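FOR RELEASE THURSDAY

Admasu Withholds Recommendation for Itent's Bulwood Simulation Kit

Vendor's claims on real-world transfer remain unproven, independent review says

BRISTPORT - Small manufacturers and college labs should hold off on buying the Bulwood tabletop simulation kit until its maker, Itent, publishes real-arm results that outsiders can check, the independent equipment reviewer Admasu said today.

Itent sells Bulwood as a way to train a robot arm to pick up and move household objects without tying up an actual arm to do it. The kit supplies rendered rooms, furniture, objects and a set of recorded tasks. A customer trains a control program on the recordings and then, according to the sales material, moves it to hardware "with little or no adjustment." Admasu found nothing in the package that supports the last part of that sentence.

"We asked Itent what 'little' meant and we got a brochure back," said Cillian Breathnach, who led the review. "It was the same brochure we had quoted to them."

The standard license includes 2,038 recorded episodes and 133 object models. Admasu confirmed both numbers. It also confirmed that many of the episodes are near repeats, with the same object in the same place and a slightly different path of the arm. Itent does not say so in its product listing, and a buyer comparing kits by episode count would have no way to know it before paying.

Reviewers spent over 110 hours with the software on an ordinary workstation. Installation went smoothly. The viewer opened every scene without a crash, camera positions could be changed freely, and the file formats were documented well enough that a student with some programming experience could get at the data in an afternoon. Admasu has no quarrel with the quality of the engineering in those areas and says so in the full report.

The trouble starts with what the scenes are supposed to teach.
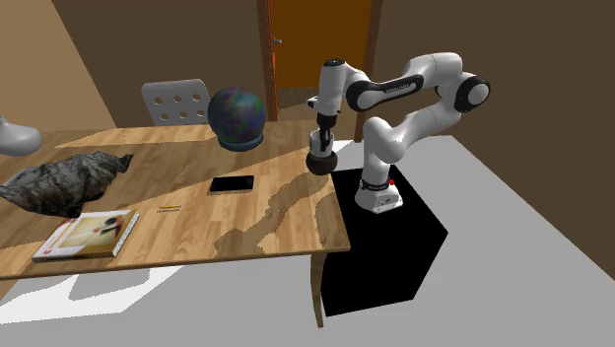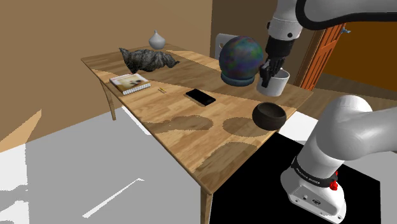

Bulwood's tabletop scenes, as rendered in the kit

Visual variety is the claim Itent leans on hardest, and it is the one Admasu examined most closely. The company says its lighting and clutter prepare a program for "any room." The lighting is fairly ambitious. In both of these views the wood-grain tabletop carries dark, blotchy patches with a lighter band through them, which is a harder surface for a vision system than a plain white bench. The clutter is reasonable too: a black smartphone lies among the other things on the table, and a mottled sphere sits on a teal base toward the back. But a busy table in one room is still one room. The walls behind it are flat and clean, the floor is an even gray where the light isn't hitting it, and a program could learn a great deal about this one place before it learned anything about a customer's break room.

Admasu asked Itent for a list of the rooms used in training and a separate list of rooms held back for testing. The company supplied the first list. It said the second was "under preparation" and gave no date.

Grasping raised a different set of questions. The first of the two views has a pair of dark fingers closed around a small translucent cup, with a dark brown bowl below it, just above the table edge. Simulated contact like this depends on settings for friction, weight and stiffness that somebody has to choose. Bulwood stores those settings in a file that standard license holders cannot open. Reviewers could see that an object was held. They could not see how forgiving the simulator had been about letting it be held.

"If the friction is set high enough, anything is a good grasp," Breathnach said. "Maybe they set it sensibly. I'd like to believe they did. Show me the file."

Itent told Admasu that the settings are a trade secret. Admasu notes that the company also describes the kit as "fully transparent" on its ordering page, and suggests that one of the two statements be withdrawn.

Soft materials are a further weak spot. The object library has cloth items, but the recorded tasks provided to reviewers never called for the arm to fold, lift or pull one. Customers in laundry, bedding or packaging work should not assume that a cloth on the table means cloth handling is covered. Clear and glossy objects are included in the tasks, and Admasu gives Itent credit for that, while repeating that no results on real glass or plastic were made available.

On success rates, Itent's material states that programs trained on Bulwood "routinely" complete pick-and-place tasks. Admasu asked how often, on which tasks and on what hardware. The company referred to a trial of 32 attempts. It did not say who ran the trial, how a success was judged, or whether the tasks were ones the program had already practiced. A trial that small can be useful as an early check. It should not be printed in large type on the front of a product sheet.

Admasu did not run its own tests on a physical arm, and this review should not be read as a finding that transfer fails. The reviewers' position is that the seller made the claim and the seller should back it up.

Before it will reconsider its recommendation, Admasu is asking Itent to:

Publish the full log of its real-arm trial, failures included.
Open the contact settings to all license holders.
State how many recorded episodes are near repeats.
Release the list of rooms kept out of training.
Drop the phrase "any room" until that list exists.

Schools that want rendered scenes for teaching may still find the kit worth a look. The camera tools are good, the objects load quickly, and for a class on image labeling it doesn't much matter whether the friction is right. Those buyers should ask for the teaching license, which leaves out the task recordings and costs less. Itent's sales staff did not mention it to Admasu until they were asked directly.

Companies planning to put a trained program near workers or on a paid production line are in a different position. Admasu advises them to budget for their own trials on their own equipment, and to treat any savings figure offered by a simulation vendor as a guess until those trials are finished.

Itent received a draft of the review in July and was invited to correct errors of fact. It asked for one change, to the capitalization of a product feature. The change was made.

About Admasu

Admasu reviews automation equipment and software for small buyers. It is based in Bristport, pays for the products it tests and takes no advertising from vendors. Bulwood was purchased at list price under a standard license.

Media contact: Cillian Breathnach, Admasu review desk, Bristport. Copies of the full report are available to reporters on request.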